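Skindach Allotment and Garden Society
Minutes of the winter meeting, Sunday 9 December 2018

What a turnout for a wet afternoon! The chair thanked everybody for coming and for the cakes (the ginger one went first, as ever). The June minutes were agreed with one correction: it was the leeks that had rust, not the gate.

1. Money
We have £854 in the account, our best figure at this time of year. The plant sale did most of that, and the meeting was delighted. Agreed to put £400 towards the new water butts.

2. Seed order
The Forico list closes at the end of the month. Twelve members have already put their names down. The purple climbing beans did so well on the lower plots that we are doubling the order, and there was real excitement over the Cheng squash, which keeps right through to spring. Please write clearly on the form!

3. Room
Same room booked for next year, same rate.

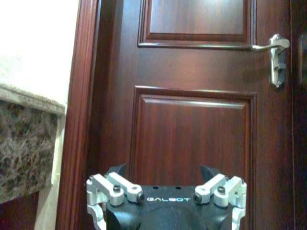

The meeting room door, closed.

Please leave the chairs stacked in fours after meetings.

4. Potato day
Great enthusiasm for running this again. Last time we sold out of earlies before lunch, so we will get in two extra sacks and put the tasting table nearer the tea. Fukura Nursery has offered onion sets at cost, and we said yes on the spot.

5. Compost bays
The third bay is lovely stuff now, dark and crumbly, and ready to barrow. Bay one is full. It was proposed that we stop adding to it until March and turn it properly after the frosts.
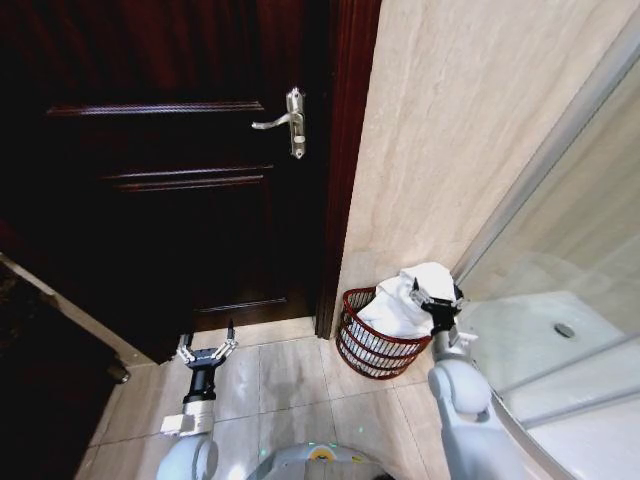 One member from the top plots asked whether leaf mould could have a bay of its own, as it takes two years and always gets mixed in with the rest. Warmly supported. A wire cage by the hedge will be tried first.

6. Any other business
The hedgehog boxes are up. Spare raspberry canes are free to anyone with a spade, apply to the secretary.

Next meeting to be fixed once potato day has a date.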